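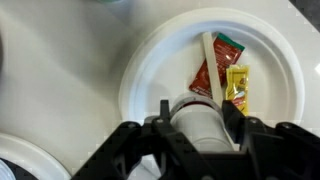 Re: [harries-supporters] Moving the Brerkden match to Gresberg
October 26, 2023

On Brerkden Rugby Supporters list, the club office wrote:

> The home fixture in February will be played at Gresberg.
> Coaches leave from the Harries ground and cost 30 pounds
> a head. The bigger stand means a better day out for
> everybody, and we expect a record gate.

A record gate of what? We had 575 through the turnstile for the last derby and that was with free entry for under-16s. I can't see more of us turning up because the ground is 51 miles further away.

I've done the trip. The coach takes nearly 2 hours if the bypass is clear, and you sit behind a running track so far back that you can't tell a knock-on from a forward pass. 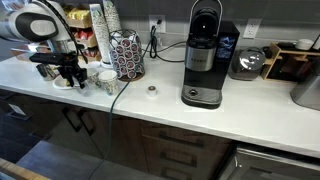 The other thing I'd like explained is the Drodico business. The last newsletter said their money was for the pitch drainage. Now their name is on the Gresberg poster. Is it the same money, or has the drainage been put off again? I asked at the meeting and was told it was "all in hand", the same words we got about the floodlights.

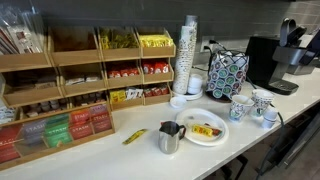 Photo: Harries clubhouse page

Season ticket holders paid for home matches. If this one isn't at home, will we get something back? A straight yes or no will do. Please reply to the list so we can all read it.

Member, north terrace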